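Chapter 7
Eating and Drinking During Treatment

Learning goals
After reading this chapter you should be able to:
Explain why people in treatment for cancer often eat less than they need.
Tell the difference between loss of appetite, early fullness, and taste change.
Record a patient's food and fluid intake over one day.
Know when to report a change in weight to the nurse in charge.

Key terms: appetite, early fullness, taste change, dry mouth, intake record, baseline weight

Opening case
Burgi Rainer is in her second month of chemotherapy at the Clostcombe day clinic. Before she got sick she ate three full meals a day. Now she has toast in the morning, skips lunch, and picks at her supper. Coffee tastes like metal to her and the smell of frying makes her leave the kitchen. At her visit in September she tells the aide, Edeltraud Zwahlen, that she is "eating fine." Her weight is down again. Keep this case in mind as you read. You will come back to it in Section 7.4.

7.1 Why eating gets harder

Many cancer drugs act on cells that divide quickly. Cancer cells do this, but so do the cells that line the mouth, stomach, and bowel. When that lining is damaged, the patient may have mouth sores, nausea, or loose stools. Radiation to the head, neck, or belly can cause the same problems in the area being treated.

Loss of appetite means the patient has no wish to eat. Early fullness means the patient wants to eat but has to stop after a few bites. The two are easy to mix up, and they call for different help. A patient with early fullness often does better with six small meals than with three large ones.

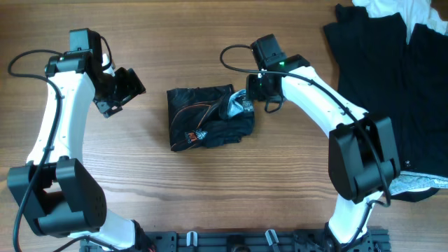 Taste change is a third problem. Patients may say that meat is bitter, that sweet foods are too sweet, or that everything tastes like cardboard. Cold foods such as yogurt, egg salad, or fruit are often easier to take than hot ones because they have less smell. Plastic forks and spoons can help a patient who notices a metal taste.

7.2 Keeping an intake record

Ask what the patient ate, and then ask how much of it. "I had soup" could mean a bowl or two spoonfuls. Write down the amount eaten, not the amount served. Include drinks, snacks, and supplements.

Mrs. Rainer's care plan sets a goal of 2,000 calories a day. One lunch on her record, a cup of soup with crackers and cheese, came to 436 calories. Her afternoon snack came to 182. Work out how many calories she still needs to get from the rest of the day, and suggest two foods from Table 7.1 that she might accept.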